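홈 | 문서 | 셀 목록 | 변경 기록 | 로그인

검색어를 입력하세요 검색

# canlow-cell: 펜 꽂기 셀 설정과 관리

이 저장소에는 Canlow 셀의 시뮬레이션 설정 파일과 점검 절차가 들어 있습니다. 관리자는 Malathi Nair이고, 그리퍼 부분은 Aleksi Miettinen이 작성했습니다. 한국어 문장이 어색한 곳이 있으면 이슈로 알려 주시기 바랍니다.

마지막 수정: 2025년 2월 17일 월요일

## 구성

- `scene/` 테이블, 벽, 컵의 배치
- `arm/` 팔의 관절 한계와 홈 자세
- `gripper/` 평행 그리퍼의 닫힘 값
- `episodes/` 기록 400개 (학습용 300개, 나머지는 검증용)

## 처음 설정하는 순서

1. `arm/home.yaml`을 먼저 불러옵니다. 장면보다 나중에 불러오면 팔이 테이블 안에서 시작합니다.
2. 장면을 불러오고 200 스텝 동안 아무 명령도 보내지 않습니다. 컵이 이 시간에 안정됩니다.
3. 그리퍼를 완전히 열고 닫아서 두 손가락의 값이 같은지 비교합니다. 다르면 `gripper/offset.yaml`을 고칩니다.
4. 펜을 잡는 높이를 정합니다. 손가락은 펜의 위쪽 끝 가까이를 잡아야 합니다. 가운데를 잡으면 놓을 때 손가락이 컵의 테두리에 닿습니다.
5. 접근 자세를 저장합니다. 빨간 끝이 아래로 향하고, 컵과 테이블에 닿지 않는 위치에서 멈춥니다. 펜이 조금 기울어지는 것은 허용합니다.

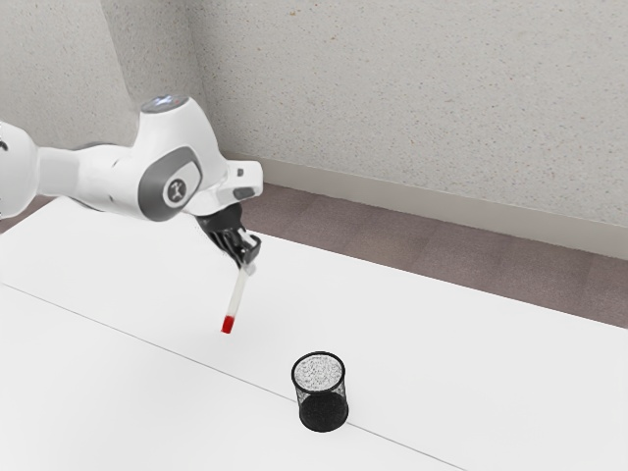
6. 컵의 입구 위로 이동한 다음 그리퍼를 엽니다. 이동 중에 펜이 미끄러지면 마찰 값을 올리지 말고 3번부터 다시 합니다.

## 정기 점검

기록을 7번 만들 때마다 홈 자세의 오차를 로그에 씁니다. 컵의 메시는 충돌 모델이 무겁습니다. 속도가 느려지면 `cup_simple`로 바꾸어도 되지만, 검증 기록에는 사용하지 마십시오.

## 알려진 문제

- 컵을 다시 배치한 뒤에 이전 좌표가 남는 경우가 있습니다. 장면을 닫고 다시 열면 해결됩니다.
- Martti Kallio가 8월에 보고한 손목 관절의 떨림은 아직 원인을 찾지 못했습니다.

관련 문서

- Burnmont 셀: 그리퍼 교체 절차
- Restden 로그 형식
- 관절 한계 파일 작성법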